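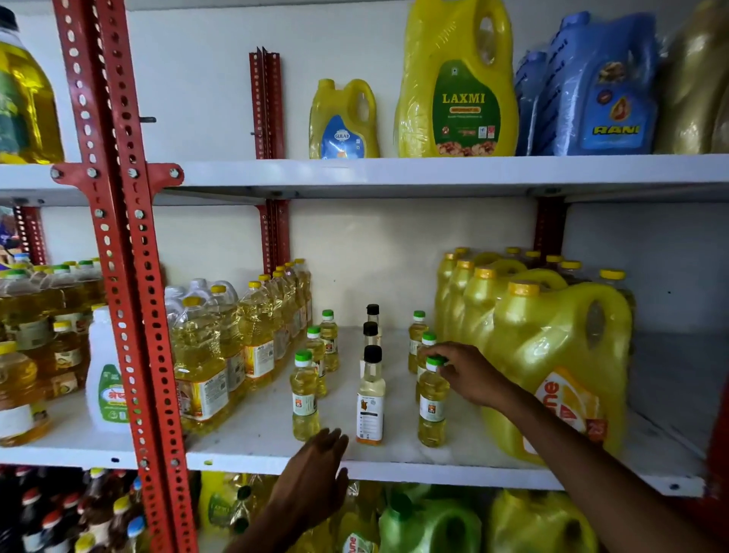 Arrumação de garrafas de óleo na prateleira do meio, numa loja de mercearia.

Quem somos

A Wilis grava trabalho manual em lojas, armazéns e cozinhas e entrega essas gravações a equipas que treinam robôs. Vendemos um serviço, o Nullulo, e um kit de captação, o Dranus, que pode ser comprado ou alugado ao mês.

A empresa foi fundada por Quyên Hầu e Wayne Tunstall. Quyên vinha da logística de supermercados e trata hoje das lojas parceiras. Wayne é engenheiro e responde pelo kit e pelo tratamento dos dados.

O que fazemos

O cliente diz-nos que tarefa quer ensinar: repor garrafas, alinhar rótulos, separar embalagens por tamanho. Nós procuramos o local, combinamos o horário com o dono e gravamos a tarefa feita por pessoas que a conhecem. Cada sessão dura 75 minutos, com uma pausa a meio. O arquivo de reposição de prateleiras tem perto de 2.000 horas e é o mais pedido.

As prateleiras cheias dão trabalho a qualquer robô. Há garrafas transparentes, tampas da mesma cor, jerricãs embrulhados em plástico e pouco espaço para a mão entrar. Por isso gravamos em lojas abertas ao público e não montamos cenários.

O kit Dranus

O Dranus pesa 800 gramas e inclui suporte, bateria e mala de transporte. A montagem faz-se sem ferramentas. O aluguer inclui uma manhã de formação no local - à distância também é possível, mas demora mais.

Como trabalhamos

Todas as pessoas gravadas assinam uma autorização e são pagas à hora. As lojas recebem uma cópia do contrato antes da primeira sessão. Rostos de clientes são desfocados antes da entrega. As anotações são feitas pela Phan, nossa parceira desde o início, e revistas por nós.

Para pedir uma amostra do Nullulo ou um orçamento do kit, use o formulário de contacto. Em julho o escritório funciona só de manhã.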